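양팔 그리퍼 비교 체험, 자주 묻는 질문

Ollier 양팔 작업대를 예약하시는 분들께서 메일로 물어보시는 내용이 꽤 비슷해서, 한자리에 모아 두었습니다. 제가 말이 좀 긴 편이라 읽으시는 데 시간이 걸릴 수도 있어요. 급하신 분은 예약과 준비물 부분만 먼저 보셔도 괜찮습니다. (마지막 수정 24. 11. 4.)

처음 오시는 분들께

로봇을 한 번도 만져 본 적이 없는데 신청해도 되나요?

그럼요, 얼마든지 오세요! 실제로 신청하시는 분들 중에는 조립 라인 담당자나 학교 선생님처럼 로봇 팔을 직접 잡아 보는 게 처음인 분들이 많습니다. 첫 15분은 Montri Chaiyaporn 님이 옆에 앉아서 비상 정지 버튼 위치, 팔을 천천히 움직이는 법, 그리퍼를 열고 닫는 법을 차근차근 알려 드려요. 그다음부터는 본인 속도대로 하시면 되고, 중간에 막히면 손만 드시면 됩니다. 질문이 너무 기초적이라고 미안해하시는 분들이 계신데, 저희는 그런 질문을 제일 반깁니다.

한 번 오면 얼마나 쓸 수 있나요?

한 회차는 125분입니다. 처음에는 90분이었는데, 그리퍼를 한 번 바꾸고 영점을 다시 잡다 보면 정작 비교할 시간이 모자란다는 말씀이 많아서 늘렸어요. 같은 날 두 회차를 이어서 예약하시는 것도 가능하지만, 집중력이 필요한 일이라 사이에 한 번은 꼭 쉬시길 권합니다. 휴게실에 차와 과자가 있으니 편하게 드세요.

어떤 것을 비교하나요

그리퍼는 무엇무엇이 있나요?

현재는 Plurnel 평행 그리퍼와 Tellura 적응형 그리퍼, 이렇게 두 계열을 갖추고 있습니다. Plurnel 쪽은 집는 힘을 잘게 조절할 수 있어서 가는 물건을 다룰 때 마음이 놓이고, Tellura 쪽은 모양이 제각각인 물건을 감싸듯 잡는 데 강합니다. 어느 쪽이 더 좋으냐고 많이들 물으시는데, 저는 늘 가져오실 물건부터 여쭤봅니다. 같은 그리퍼라도 손가락 끝 패드를 바꾸면 느낌이 꽤 달라지니, 시간이 되시면 패드도 갈아 끼워 보세요.

제어기도 바꿔 볼 수 있나요?

네, 기본 제어기와 Olszewski 제어기 두 가지를 번갈아 쓰실 수 있습니다. Miłosz Urbańczyk 님이 정리해 둔 설정 파일이 있어서 전환은 금방 끝나요. 다만 제어기를 바꾸고 나면 팔이 예전 자세를 기억하지 못하니, 반드시 원점 복귀부터 해 주세요. 급한 마음에 이 순서를 건너뛰면 팔이 엉뚱한 쪽으로 출발하는 수가 있습니다. 저도 한 번 그랬다가 가슴이 철렁했어요.

왜 하필 전선으로 시험하나요?

제일 많이 받는 질문이에요. 블록이나 컵은 웬만한 그리퍼라면 잘 잡습니다. 그래서 그런 물건으로는 두 제품의 차이가 잘 드러나지 않아요. 가는 전선은 조금만 세게 쥐어도 눌리고, 조금만 약하게 쥐면 빠져나가고, 무엇보다 한쪽을 당기면 반대쪽이 따라 움직입니다. 양팔이 서로 맞춰서 움직여야 하니 그리퍼의 성격도 제어기의 성격도 금방 드러나지요. Margaux Le Goff 님이 배선 공정에서 오래 일하신 분이라 과제를 이쪽으로 제안해 주셨는데, 해 보신 분들 반응이 참 좋았습니다.

양팔 과제는 구체적으로 어떻게 진행되나요?

칸막이가 있는 투명한 통에서 전선을 꺼내 흰 작업대 가운데에 놓고, 양쪽 그리퍼로 가닥을 나누어 잡아 한 올씩 풀어내는 과제입니다. 어려운 지점은 두 그리퍼가 마주 보면서 가까워질 때예요. 간격이 좁아질수록 한쪽 손가락이 다른 쪽 길을 막기 쉬우니, 한 팔은 잡고 버티는 역할, 다른 팔은 움직이는 역할로 나누어 시작해 보시길 권합니다. 익숙해지면 역할을 바꿔 보셔도 재미있어요.

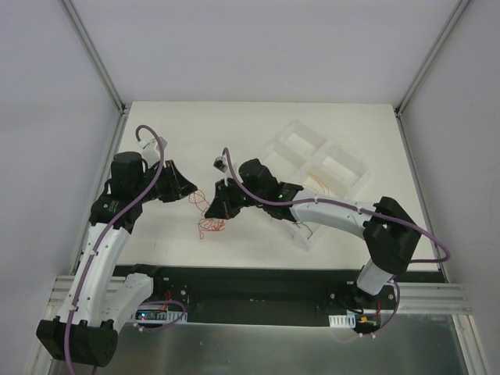

기록과 결과

시도 결과는 누가 적나요?

참가자분이 직접 적으시는 것을 원칙으로 하고 있습니다. 태블릿에 기록 양식이 열려 있고, 성공과 실패, 놓친 횟수, 걸린 시간을 넣으시면 됩니다. 한 조건마다 최소 3회는 반복해 주세요. 한 번 잘됐다고 바로 다음 그리퍼로 넘어가시는 분이 많은데, 전선은 놓인 모양에 따라 난이도가 들쑥날쑥해서 한 번만으로는 판단하기가 어렵거든요. 느낌이나 불편했던 점을 적는 칸도 있으니 길게 써 주셔도 좋습니다. 저희는 그 칸을 제일 열심히 읽습니다.

다른 사람들의 결과도 볼 수 있나요?

지금까지 모인 시도 기록이 약 1402건인데, 이름과 소속을 뺀 표로 현장에서 열람하실 수 있습니다. Cosimo Serra 님이 그리퍼별, 제어기별로 걸러 볼 수 있게 만들어 두셔서 찾기도 편해요. 다만 패드 종류를 따로 적지 않았던 초기 기록이 섞여 있으니, 비교하실 때는 패드 칸이 채워진 것만 골라 보시는 편이 낫습니다. 1월에 양식을 한 번 더 손볼 예정이라 바라시는 항목이 있으면 지금 알려 주세요.

예약과 준비물

제 물건을 가져가서 시험해도 되나요?

네, 오히려 환영합니다! 케이블, 고무줄, 포장 끈, 작은 부품 모두 괜찮아요. 날카로운 것, 젖은 것, 가루가 날리는 것만 피해 주세요. 애매하다 싶으시면 예약 메일에 사진을 한 장 붙여 주시면 Jamshid Arabzadeh 님이 보고 답을 드립니다. 보통 다음 날까지는 답장이 가는데, 행사 준비로 바쁠 때는 하루쯤 더 걸릴 수 있으니 너그럽게 봐주세요.

옷차림에 주의할 점이 있나요?

소매가 넓은 옷이나 긴 목걸이는 피해 주시고, 머리가 기신 분은 묶어 주시면 좋겠습니다. 머리끈은 입구 서랍에 넉넉히 있어요. 팔이 움직이는 동안에는 작업대 안으로 손을 넣지 않으셔야 하고, 떨어진 전선을 주우실 때도 먼저 정지 버튼을 눌러 주세요.

예약을 바꾸고 싶으면 어떻게 하나요?

예약 확인 메일에 그대로 답장해 주시면 됩니다. 전날까지는 몇 번을 바꾸셔도 괜찮고, 당일에 사정이 생기셨을 때는 전화가 더 빠릅니다. 늦으실 것 같을 때도 연락만 주시면 작업대를 미리 켜 두고 기다리고 있을게요.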